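Workshop tips: getting cleaner results from two-arm block building

Posted 2 July 2025 by Grímur Kragh

These notes come out of the Privel study, in which we compared three ways of starting a demonstration on a bench with two small arms and a box of coloured wooden blocks. We logged 1,476 demonstrations in all. Most of the gains came from ordinary bench habits, so they are set down here for anyone running something similar at home or in a school shop.

Tip 1. Start with the fingers open

Bring the arm over the work surface with the gripper already spread. Demonstrations that opened the fingers on the way down gave us a policy that hesitated above the block. A veined, marble-look floor is fine to work on, and so is patterned wallpaper at the sides, but keep both the same for the whole set.

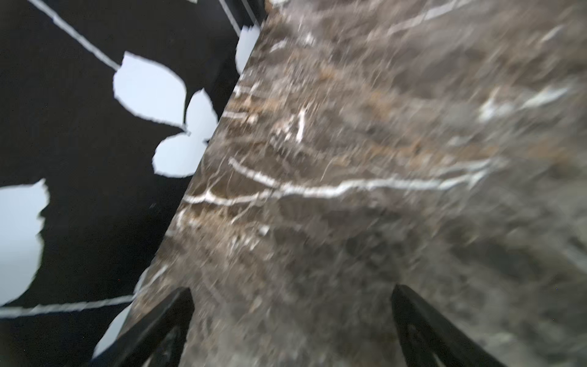 How many demonstrations do you need before the results settle?
We saw little change after 100 per starting layout. With 25 the arm could pick up a block but often put it down crooked.

Tip 2. Give each arm its own job

Build the pattern in the middle of the floor where both arms can reach it, and keep the spare blocks a little in front. One arm should hold back to the side while the other moves across. In the Semis runs we let both arms go for the same block, and those runs scored worst. Keep cables looped up on the links – a dragging cable will shift a finished row.
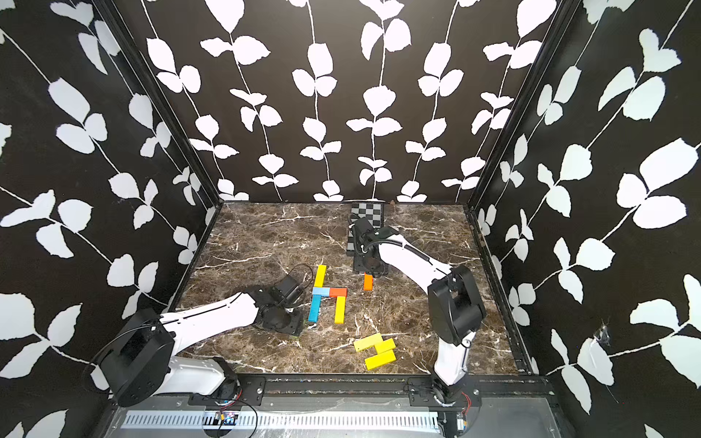 Kazemi wrote in to say that fixed roles slowed things down on a similar bench, and that swapping the arms over halfway through each set gave steadier placing with no extra demonstrations. We haven't tried that yet. It would need the layouts rebalanced, and our January set was not recorded that way.

Tip 3. Grip long blocks near one end

For a long rectangular block, close the fingers on the lower part and leave the far end clear. The wrist camera then has a plain view of the tip, and the tip is what you line up when placing. Leave open floor between the block you want and its neighbours. Glare off a polished surface made less difference than we expected.
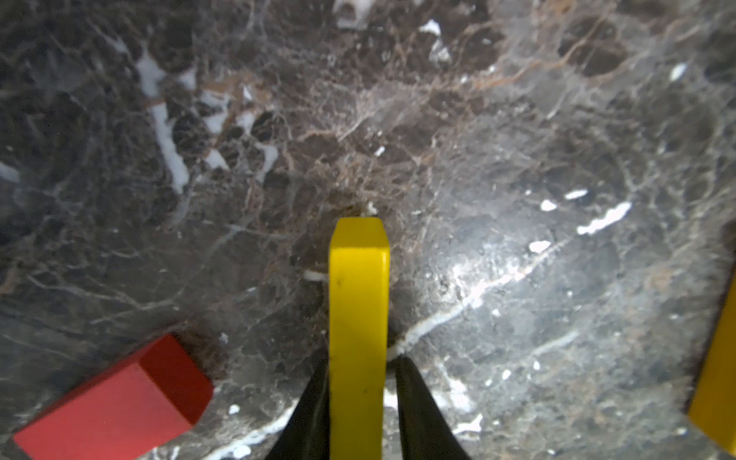

Settings we kept

Gripper speed: low for closing, medium for opening.
Trials per layout when testing: 25.
Layouts held out of training: 3.
Sorting and labelling: done in Jisov, same colour names throughout.

Wipe the finger pads between sets. Check the wrist camera mount for play before you record anything, and again after any knock.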